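The Club That Wants to Teach a Robot to Clear a Table

The student robotics club at Clirkden has set itself a job most of us do badly before coffee: pick up a bottle, fold a cloth, leave the table tidy. The plan is to have people do it by hand, over and over, record the motion, and train a machine on the results. The club wants 4,000 recordings by June. On 29th April it had 994.

I have heard plenty of promises about household robots, and I came to Clirkden expecting another one. What I found was slower work. A student puts on a black sensor glove with a marker cube fixed above the knuckles, sits at a round white table and takes hold of a bottle. Then it all gets done again.
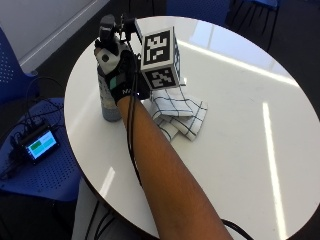
The club calls the project Dralasness, and its application for the Mac Carthaigh prize says the finished system will "adapt to any home." That is a big claim to rest on one tabletop. Of the recordings made so far, 437 use the same bottle. Members told me variety would come later. Maybe it will -- but later is when the judging happens.

To be fair, they throw out bad work. They had rejected 148 recordings before my visit, mostly for tracking that drifted partway through a grasp, and they keep a list of the reasons. I have seen paid teams that didn't bother. The students also argue openly over whether a gloved hand teaches a gripper much of anything, given that one has fingers and the other doesn't. 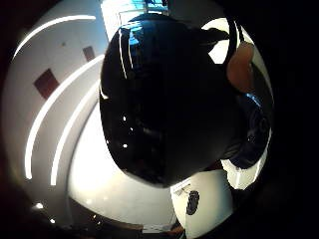
Will any of this make a robot that can clear a table it hasn't seen before?

Probably a table very much like the one it learned on, and the club has no test yet that would show more than that. A trial at its sister club in Grerkcombe is on the calendar, with different furniture and different people. I'd hold the prize money until then.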